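News from the Lurnbridge Stitchers
Jul 17, 2024

Hello again, everyone, and I do hope you have all managed to find a shady spot to sew in. I have been sitting by the back door most afternoons with the quilt blocks on my lap, and getting rather less done than I'd like, but there we are.

The big news is that the Plarach quilt is finally a top! We began it back in May, when Bernadette Boyer brought in that enormous bag of blue and cream cottons, and I don't think any of us quite believed we would get through them. There are 302 pieces in it altogether, and the last row went on at our evening meeting. Well done to everybody who took blocks home, and a special thank you to those who unpicked and did them again without grumbling (or not much).

The next job is the layering and tacking. We need the big tables pushed together for this, so please come at 6 if you can and bring your long needles, a thimble and any curved safety pins you can spare. Bernadette has the wadding washed and ready. We are going to hand quilt it in a plain cross-hatch – we did talk about feathers, but we would like to be finished before the winter.

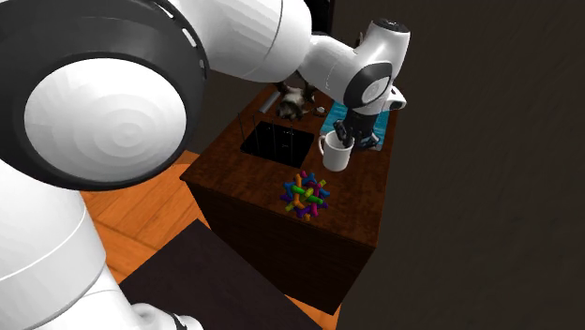
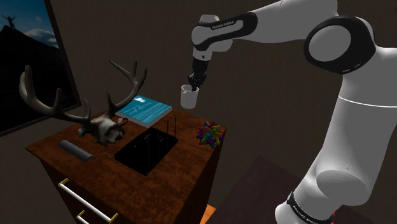
Ritu Thakur has kindly offered to run another afternoon on English paper piecing, as so many of you missed the first. There is room for 12 and the cost is £18, with papers and a little hexagon kit included. You will need your own scissors and thread. Ritu likes a fine thread in a soft grey, and having tried it on my own cushion I must say it does disappear beautifully into almost any colour.

A few of you asked about the Hamel shop trip. It is still on, and we have over half the seats on the minibus taken, so do let me know soon. They have promised to keep the remnant bins out for us, and I have promised my husband I will only look.

Lastly, a pair of small gold embroidery scissors was left behind on the windowsill. I have them in my tin.

Happy stitching until next time.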